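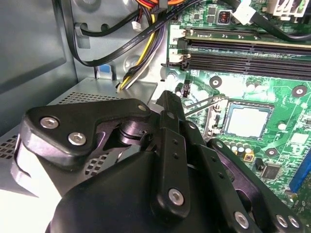

Prurkham maintains, by email and with two exclamation points, that a computer clock is a thermometer that happens to show the time, and that we should quit logging seconds and start logging degrees.

Fine. Noted. The room thermometer was bought in April and is still in its bag, so Prurkham may be onto something about our priorities.

**Tuesday, October 19, 2010**

Clock drift, continued from the page with the coffee ring.

Setup same as before. Network time sync OFF on everything (checked twice, see the shameful entry where it was on and I admired how accurate the clocks were). Reference is the wall receiver by the window, the only place in the building it hears the radio signal. This means I read the reference, walk to the bench, and read the clock. Walking error maybe a second or two. I try to walk the same way every time and have been asked to stop counting out loud.

Results after six days:

- Plimmont tower: 79 seconds slow. Works out to about 13 a day. It was slow last time too, so at least it has a character.
- Zou: fast, by less than my walking error. I don't trust it. Rechecked that sync is off. It is off.
- Cluvgate: 1447 seconds slow. No crystal is that bad. Its clock was fine at noon Friday and a disgrace by Monday, so whatever happened, happened over the weekend, when the machine was unplugged and living on its coin cell.

So Cluvgate is a battery problem until proven otherwise. Haven't metered the cell yet because the meter is out with somebody who signed for it with a drawing of a fish. Could be the cell sagged enough to stall the oscillator and then recovered when power came back, which would lose a chunk of time instead of losing it steadily. Also could be somebody moved the plug to run the kettle.
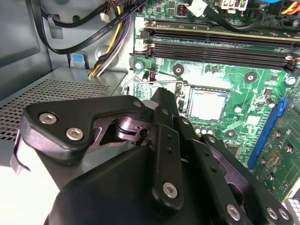 *Case open, processor socket side.*

Plan: new cell in Cluvgate, set it against the window receiver, leave it plugged in for one run and unplugged for the next. Same for Plimmont but keep the old cell, so there's something to compare. Tape over the kettle outlet.

Was going to round everything to parts per million so it looks like science. The usual grumble is that anything past 100 ppm is a bad clock, and Plimmont is comfortably past it. Leave it in seconds for now, I can picture a second.

For Prurkham: yes, I will take the thermometer out of the bag. One reading in the morning, one when I lock up, written in the margin beside the clock numbers. If the drift follows the heating schedule I'll buy the donuts. Not admitting anything in writing before then.

Still to do: find fish person, get meter. Replace pen.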